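4.3 Loss of wrist torque readings during memory insertion

The most serious fault in the November trials concerned the memory insertion step. The Jernen cell had run 55 assembly attempts under the final controller, and 7 of these ended in a protective stop. Three of the stops had ordinary causes, such as a part gripped at a poor angle. The other four shared a single cause, which we treat separately because the controller did not detect it.

In each of the four, the torque signal from the wrist froze at its last good value while the arm was moving down towards the slot. The driver kept publishing this value with a fresh time stamp. The watchdog checked only the age of the message, so it saw nothing wrong. The insertion routine, waiting for a rise in force that never came, went on pushing until the arm's own joint limits stopped it. One memory module was cracked and one board was scrapped. No person was inside the marked area on any of these occasions.

We first suspected the sensor. Tomás Magalhães swapped it for the spare unit from the Zalldale cell and the fault came back the next day. Logs from the fieldbus then showed short dropouts that matched certain wrist angles. The cable had been tied too tightly near the last joint, and turning the wrist to reach the slots put a sharp bend in it. When the link dropped, the Serrano driver filled the gap with the old reading and raised no error. This was the default setting and we had not changed it.

Fig. 6 shows the cell as laid out for the processor and memory steps, with both parts in the fixture tray beside the open case.

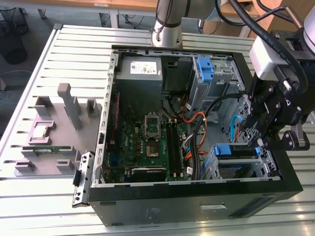 Fig. 6. Work area for the processor and memory steps.

Two changes were made. The cable was given a longer free loop, and the driver was set to report a missing reading as missing. The watchdog now also compares successive values: a live force signal always carries a little noise, so a run of identical readings is taken as a fault and the arm is halted. We tested this by pulling the connector by hand during a slow descent. The arm halted each time — the limit on pushing force was not reached.

The four failed attempts are kept in the totals of Section 5. Leaving them out would raise the success rate, but the same driver is used in the Hevangate cell and the default setting there had also been left as supplied.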